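Do Guests Reuse Their Towels Because a Card Tells Them To?
Nabil Masri, Introduction to Hospitality Research, final project report

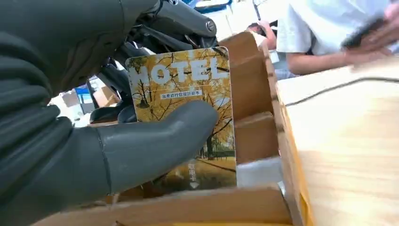 Reading time: 3 min

Background

Most hotels now ask guests to hang up their towels if they are willing to use them again. The request comes on a door hanger, a sticker on the mirror, or a line of print on the sleeve that holds the room key. Hotels say it saves water. They also save on laundry, and they mention that part a lot less.

My question was simple. Does the wording of the request change what guests do? Several of our class readings say yes, and say it with a confidence I did not share when I started. I share it even less now.

What I did

The Wako, a mid-size hotel in Bondport, let me run a small test in January. Housekeeping already fills out a room sheet each morning, and the manager agreed to add one box to it: towels hung, or towels on the floor. I used 2 messages, both printed on the key sleeve handed over at check-in. Message A said, "Please reuse your towels and help protect our water." Message B said, "Most of our guests reuse their towels. Please join them."

The front desk was supposed to alternate the sleeves. I collected room sheets for 13 nights and ended up with 264 usable entries. An entry was usable if the guest stayed more than one night and the box was filled in. Plenty of boxes were blank, and I have no way of knowing what those rooms looked like.

Results

Message B came out ahead by 10 entries. A chart of that would look good on a poster, and I made one before I thought better of it.

The trouble is that the sleeves were not really alternated. On busy evenings the clerks grabbed whatever stack was closer, and the Message B stack sat next to the printer. Busy evenings were also when a youth swim meet was in town. Those families hung towels on everything, including the balcony rail, and I doubt that my sentence had much to do with it. Take out the swim meet nights and the gap mostly goes away.

There is also the question of what a hung towel means. A guest who always hangs up towels at home will do it in a hotel. A guest who wants a fresh one might hang up the old one out of good manners. The sheet records both of these as a success for the environment.

What the hotel has been told

The Wako buys its printed sleeves from Hustenura, whose brochure says that "the right message" cuts laundry loads. I asked for the study behind this and was sent the brochure again. A second supplier, Driltex, sells towels and sent a page of customer comments. Some of the comments were nice. None of them had a number in them that I could check.

I am not saying the claims are false. I am saying that a hotel of this size could not tell from its own records whether they were true, because it does not track laundry by floor or by night. It pays one laundry bill a month.

What I would change

I would mark the sleeves by room number ahead of time so that the desk has no choice to make. I would keep a group of rooms with no message at all, which I left out and should not have. I would also weigh the laundry. It is dull work, but it measures the thing the hotel pays for.

I asked some guests in the lobby whether they had noticed the message. Most had thrown the sleeve away before they got to the elevator. One still had hers and had written the Wi-Fi password across the part about towels.

The room sheets were returned to the hotel. My tally is in the appendix, with the swim meet nights marked.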